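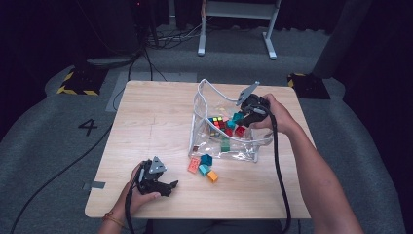 The Ellida hand-held gripper pair at a tabletop station, with a clear bag and toy blocks.

Ellida Hand-Held Gripper Pair
July
By the Malhotra equipment desk

If you are planning your first manipulation station, or adding one to a room that already has a few, the Ellida pair is a friendly place to start. You get 2 grippers, one for each hand, both black, both wired, and both with the angled plate on top. A person holds them and does the job directly, so you can begin recording two-handed work well before the money for a pair of arms has been approved (and we know how long that can take!).

We are often asked what sort of work to budget for. Our own advice is to spend very little on props and quite a lot on the table and the cabling. A see-through bag with piped edges, a cube puzzle and a handful of toy blocks will keep a new operator busy for a good long while. Bags are a fine test of any gripper, as the rim is thin and the sides give way when you pinch them, and you really do want one hand free for the blocks while the other deals with the bag. Buy blocks in a few shapes and colors, some with studs and some without.

What comes in the case

Left and right grippers, fitted with plates
2 cables, already attached
A set of 6 spare jaw pads
Printed setup guide

The table, stands, computer and props are not included. Grirnala makes a square table that suits the pair nicely, but any steady one will do, and we would much sooner you kept the table you have and put the difference toward spares.

Planning the room

Think about the cables early. Each gripper has its own, and each one wants to hang off the near side of the table with enough slack that the operator can reach the far corner without feeling a tug. On carpet, plan a route for the longer runs before the stands go in - it is a dull afternoon's work, but far duller once everything is bolted down. If you expect to run several stations, give every one a large number on the floor. Paint is cheap, and your session notes will be much easier to match up later on.

Budgeting for a year

For a single station in daily use, we suggest setting aside some 200 dollars for jaw pads and small props, separate from the purchase itself. Customers ordering for a whole room usually take one spare pair along with the rest, and we think that is sensible - a gripper away for repair means a station standing idle.

Orders ship from our Flaltthorpe warehouse, normally within 9 working days. If you would like a written quote to take to your purchasing department, send us your number of stations and a rough floor plan, and we will gladly go through it with you before you commit to anything.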